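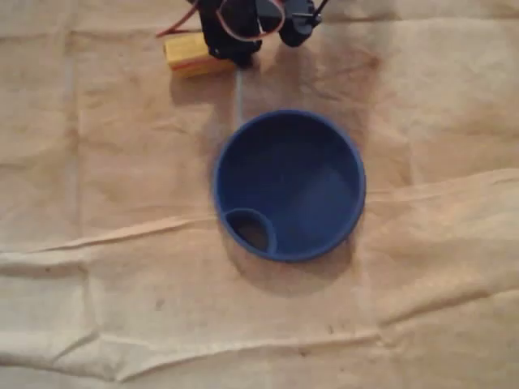 Talks and Slides / Speaker Notes

Sorting by arm at Surerbridge: what changed on the bench

Notes as used for the 40-minute slot. Slide cues are in brackets. Skip the parts marked optional if the session starts late.

[Slide 1, title]

Leave it up while people sit down. Say who we are: Sisine, small parts and repair kits, the Surerbridge site. There are 88 people in the building and 19 of them work on the kitting benches. The talk is about those 19 and what their shift looks like now. I am not going to cover the purchase or the budget. Ask me in the break.

[Slide 2, the bench]

Blue container, small yellow block, gripper coming in from the top. Let them look at it before talking.

The part of the job I want to talk about is this small. Something gets picked up, something gets put in a container, the container moves on. A kitter used to do that by hand for most of a shift. Point out that the wires run across the front of the gripper. Somebody will ask about it, and the answer is on slide 6.

Point out the covering too. It has folds in it and they matter later.

[Slide 3, before]

How the old shift went. A kitter took a pick list, walked the shelves, came back and filled containers. One list could have 470 pieces on it. People were good at it and fast, and they talked the whole time. Most of the complaints we had on file were about wrists and about standing.

Read out the line from the old job sheet: "Fill, check, pass left." Three words for checking and two for everything else was how one kitter described the real work. Don't explain it, just let it go by.

[Slide 4, after]

The arm does the fill step on the short lists. A person still does the walk and the check. What changed:

The person at the bench now looks after two stations.
Checking is a task with its own time on the sheet. Before, it was squeezed in.
There is a new job called bench lead. It pays one grade up. We filled it from inside.
Breaks are staggered, so people on neighboring benches no longer sit down together.

Stay on the last one. It came up in every interview we did and we had not planned for it. The break room used to fill up at 10 and again at 2. Now there are two or three people in there at a time. We moved the afternoon break back to a shared one in May. It costs us some arm time and we have kept it.

[Slide 5, what people said]

Summarize, no names, no job titles.

Some people like it. Less reaching, fewer sore hands at the end of the day. Some people find the watching harder than the filling — you have to stay alert with nothing to do for long stretches. A couple asked to go to receiving and we moved them. One person said she missed being fast at something. I still don't have a good reply to that, and I say so when I give this talk.

[Slide 6, what goes wrong]

Keep this practical.

Folds in the covering. A part that lands against a ridge sits at an angle and the grip can be poor. Bench leads now smooth the covering at the start of the shift and after lunch.

Shadows. The gripper puts its own shadow on the work, and so does the container. We moved lamps three times. The setting we use now came from a kitter, and the vendor's drawing had it somewhere else.

Wires. Loose loops can catch. The check is by eye, before power on, and it is written on the card at each bench.

In the first quarter we logged 197 stops. A stop means a person had to step in, for any reason. Most took under a minute to clear. The log form is from Endent, the same one we already used for the conveyor, so there was nothing new to learn there.

[Slide 7, training]

Two half days. The first is stopping and restarting. The second is checking, using trays with mistakes put in on purpose. The Radulović course book is the base for both and we cut it down a lot. If you do the same, keep the chapter on handover between shifts. We dropped it the first time and had to put it back in.

Optional: tell the story about the mixed washers. Only if the room is awake.

[Slide 8, what I would do differently]

Bring the kitters in before the bench layout is drawn. We showed them a finished layout and asked for comments, and by then the power drops were in.

Write down the new grade and the pay before the arm arrives. Ours was over a month late and people filled the gap with rumors.

Ask about breaks.

[Slide 9, questions]

Likely ones:

Did anyone lose their job? No. Two open positions on the night shift were not filled. Say both parts.

Can it do the long lists? Not yet. We tried it and went back to hands.

Who can stop it? Anyone on the floor, without asking first.

Handouts are by the door. Bench card on one side, stop log on the other.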